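Kitchen Rules at Dutton

Last updated: Saturday, January 2, 2021

Zuzanna Jasińska's robotics club can't get enough of its simulated kitchen!

The mug run
The green mug sits right by the left finger, and everyone wants a turn.
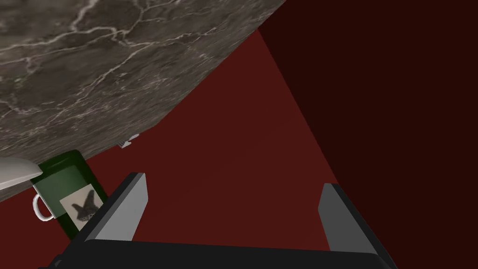 The marble run
Go in low, jaws open, and mind that corner! 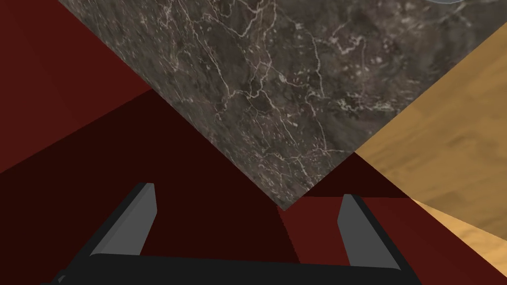 How long is a run?
Each driver gets 22 seconds.

The Merlot is the club favorite,
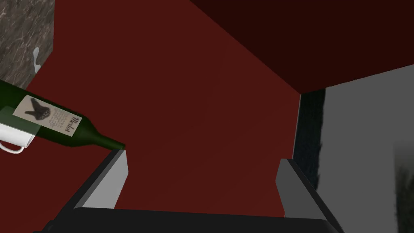
and the kids have logged 340 tries at it since September.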